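Ticket 354: Wooden goblet reported as not standing level
Location: Etcombe, ground floor
Status: Resolved

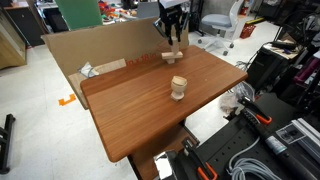
Reported fault
The pale wooden goblet with the square base appears to lean slightly at the cup when placed on the reddish-brown table. The user asked whether the goblet or the table was at fault, and requested a replacement from Warano if required.

Checks carried out
1. The goblet was turned through a quarter circle and observed again. The lean turned with it.
2. The goblet was moved to 4 positions on the tabletop, including one near a rounded corner. No change was noted.
3. A spirit level was laid along and across the grain. The tabletop was found to be level.
4. The underside of the square base was inspected. A small bead of dried glue was present at one edge.

Action taken
The glue was removed with fine sandpaper and the base wiped clean. The goblet was returned to the table and left for 2 hours, after which it stood upright.

Outcome
No replacement has been ordered. The table requires no adjustment. Users are asked to check the base of any further pieces from the Derkiditz set before reporting a fault with the furniture. Ticket closed in November.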